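About Orkwood
Sinks, racks and dishware care for home kitchens

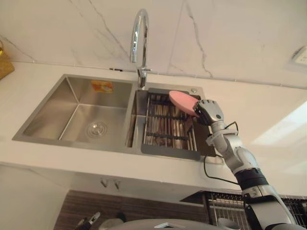 Orkwood is a supplier of kitchen sinks and sink accessories. We started in a single unit in Fotolham and moved to our present site in Vadley in June 2014, when the stockroom and the showroom were brought under one roof. The stockroom holds 3000 parts. The showroom is open to the trade and to the public.

What we supply

Most of our work concerns the double-bowl stainless steel sink. We stock it in equal and unequal layouts. In the unequal layout the larger bowl is used for washing and the narrower bowl for rinsing and draining, with a rack insert placed inside the narrower bowl. Draining then takes place over the sink and the countertop stays clear for other work.

Rack inserts are sized to the bowl. Before ordering, measure the inside length and width at the top of the bowl, then again at the floor. Sloping walls reduce the second figure. A rack should sit level and lift out by hand without tools.

We also supply basket strainers, gooseneck faucets, deck fittings and replacement seals. Parts for the Bustamante line, our own range of bowls and racks, are kept in stock for 30 years from the date a model is withdrawn. The current parts list has 326 entries and is revised each June.

How we work

Each sink is inspected before it leaves Vadley. The inspection covers flatness of the rim, finish of the inner walls, the strainer seat and the faucet hole. Any unit that fails is returned to the maker or sold as a second, with the fault written on the invoice.

Showroom sinks are set into countertops at working height so that customers can check reach, faucet clearance and rack position with dishes in hand. Customers may bring their own plates and oval dishes, which are often the pieces that do not fit a standard rack.

Care of finishes

Brushed steel should be wiped along the grain with a soft cloth and dish soap. Do not use steel wool or chlorine bleach. Remove the rack weekly and clean the bowl underneath it.

Warranty and returns

Bowls and racks carry a 2-year warranty against defects in material and finish. Unused parts can be returned in their original packing to the Vadley counter. Please include the order number and the part code.

Page last revised September 14, 2023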